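Anežka Tóth
9 Apr 2025

Thread on sponge storage at a small sink. I replaced three holders in one year before working out what I wanted from one, so these are my notes. 1/14

The requirement is simple. A sponge should lose its water between uses. Everything else about a holder (color, suction, whether it also takes a brush) comes after that. 2/14

Solid dishes fail. A ceramic dish with ridges looks fine in the store, but the ridges are 2 or 3 mm high and the puddle is usually deeper than that by evening. The underside of the sponge never leaves the water. 3/14

Suction cup baskets drain well and fall off. Mine was a Ronard, stuck to the inside of a steel sink. It held for most of August and then came down every second day. I cleaned the steel with alcohol and got one extra week out of it. 4/14

Adhesive hooks hold better. The drawback is that you commit to a position, and I got the position wrong. It sat directly under the faucet handle, so every drip from a wet hand went into the basket. 5/14

What I use now is a freestanding caddy with a perforated tray. You need a surface next to the sink and something to catch the runoff, either a sloped drainboard or a folded cloth. I use a cloth and wring it out at night. 6/14

Hole size matters more than hole count. Under 3 mm, surface tension keeps a film across the opening and the tray stays wet. Slots and ovals clear faster than small round holes for the same open area. Tap the tray once and see what stays behind. 7/14

Handle height. A tall wire handle lets you lift the whole thing with one wet hand and wipe under it. The low ones look neater on a shelf, but you end up gripping the tray by its edge and tipping the water onto your wrist. 8/14

Coated wire: check the welds. Rust starts where the coating is thin, usually at the joint between handle and tray. If you see an orange dot, dry it and seal it the same day. Clear nail varnish works for a few months. 9/14

Évan Royer asked about mesh sponges versus cellulose. I weighed both after a 10-second squeeze. The cellulose one still held 26 g of water. The mesh one held too little for my kitchen scale to settle on a number. 10/14

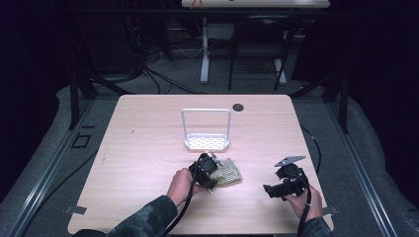 Mesh has its own problem, it won't keep a shape. Pick it up by the middle, let it bunch, and set it down bunched. Pressed flat it covers the holes in the tray and you are back to a wet underside. A loose heap leaves air gaps and takes up less of the tray. 11/14

Mesh is also poor at soaking up a spill, so keep one cellulose sponge or a cloth for that. For pans and plates I prefer mesh. Food rinses out of it under the tap in a few seconds, with the exception of melted cheese and rice starch. Cold water first for the starch. 12/14

Placement: leave a gap between the caddy and the wall. I allow 30 mm. With the caddy pushed right back, the tile behind it stayed damp and the grout went gray along one row. Scrubbing brought most of it back. Also keep it clear of any cable hole in the surface if you are using a desk or side table as overflow space. Runoff finds the hole. 13/14

Cleaning schedule, for those who asked: tray under the hot tap twice a week, old toothbrush through the holes once a month, mesh sponge in the washing machine with the towels. No fabric softener, it leaves the mesh slick and it stops lathering properly. I replace the sponge when the edge seam opens. The current one is on its fourth month and the seam is intact. Will add to this if the welds go. 14/14

Addendum, same question from several people: no, I have not tried the Clakura magnetic one. It needs a plate on the outside of the sink wall and my sink is set into stone on that side. If someone has one on a thin steel sink, I'd like to know whether it slides when loaded with a wet sponge and a brush together.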